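Home Blog Talks About Contact

I'll say it: your planner is fine, stop rewriting it. We burned most of April at Stesen swapping planners, and the thing that helped was replaying 397 logs side by side – a boring little viewer Yiran Tang wrote on a Thursday!

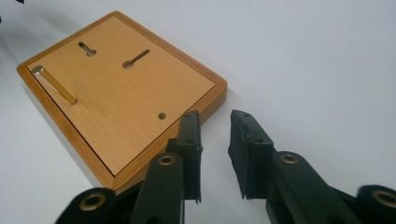
Give me good replay tooling over a clever controller any day. Slots and pegs punish tiny pose errors, and you can't fix an error you never get to look at (I tried, for 36 runs).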